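Bruncombe Community Food and Growing Programme
Interim progress report to the Vevar Foundation
Prepared by Leopold Auer, Programme Manager

Summary of the period

The programme has completed the second stage of its grant and remains within budget. The growing site at Rallis Lane is in full use, the weekly produce stall has opened, and the seed library has moved out of temporary storage and into the reading room at Bruncombe Library. One activity, the school orchard, is behind schedule. The reasons are set out under Delays and changes.

The Foundation asked in its last letter for more detail on how produce is recorded and shared out. The section on records and weighing answers that request.

Growing site

All beds on the lower terrace were planted by the end of February. The upper terrace was left fallow after soil tests showed poor drainage along the northern wall. A land drain has now been laid and the ground will be dug over in autumn. Broad beans, chard and early potatoes did well. Onions did badly, and we do not intend to grow them from sets again on that part of the site.

The water supply has been a continuing difficulty. The standpipe loses pressure in the evening, when most plot holders attend, and two storage tanks were bought from the contingency line to cover the shortfall. The landlord has agreed in principle to a larger supply pipe but has not given a date for the work.

Records and weighing

Produce leaving the site is weighed and entered in the harvest book before it is divided between the stall, the lunch club and plot holders. During the period 2,661 kilograms were recorded. The figure excludes produce taken home directly by plot holders, for which we hold no reliable record, and it should be read as a minimum. Seed and dried herbs are entered separately in grams.
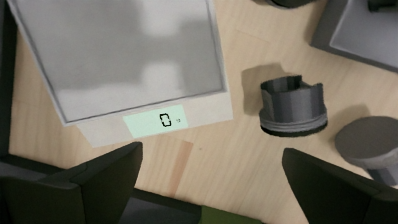
Entries are made on the day and totalled monthly. Jonas Moser, who keeps the harvest book, compared the totals with the stall's own sheets in each month of the period and found differences in two of them. Both came from crates returned unsold and entered a second time. Returned crates now have their own column, and the monthly totals given to the Foundation have been corrected.

Produce stall

The stall opens every Sunday morning outside the Barkus Hall. Takings have covered the cost of the pitch and the printed bags, with a small surplus carried over to seed purchase. Attendance falls sharply in wet weather — the hall has offered the use of its porch, subject to its insurers' agreement.

Prices were held at last year's level throughout. Customers using the Healthy Start scheme continue to receive a discount, and leaflets explaining this have been reprinted in larger type following comments received at the open day.

Seed library

Members may borrow up to four packets at a time and are asked to return saved seed at the end of the season. Return rates for peas and beans were good. Returns of squash seed were refused in several cases where there was a likelihood of crossing, and a short guidance sheet on saving seed from squash is being written for next season.

Germination tests on older stock were finished in the period. Nearly a third of the parsnip seed was discarded.

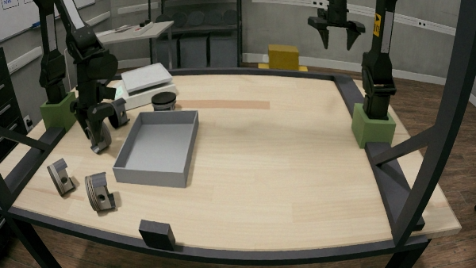 Workbench with small parts, a tray and a weighing scale.

Delays and changes

The school orchard was due to be planted last winter. The nursery was unable to supply the agreed rootstock and the school asked that no substitute be used. The order has been placed again for the coming winter and the nursery is holding the original price. We request the Foundation's consent to carry the orchard allocation forward into the next stage of the grant. No other transfer between budget lines is sought.

The part-time outreach post was vacant for three months. Talks planned for the sheltered housing scheme were postponed during that time, and two have since been rebooked.

Work planned for the next stage

Priorities are the autumn digging of the upper terrace, the squash guidance sheet, the orchard planting and a survey of plot holders. The survey will ask about opening hours, water and the allocation of shared tools. A draft will be sent to the Foundation's grants officer for comment before it is issued.

A full statement of expenditure is attached as Annex A, with monthly harvest totals at Annex B.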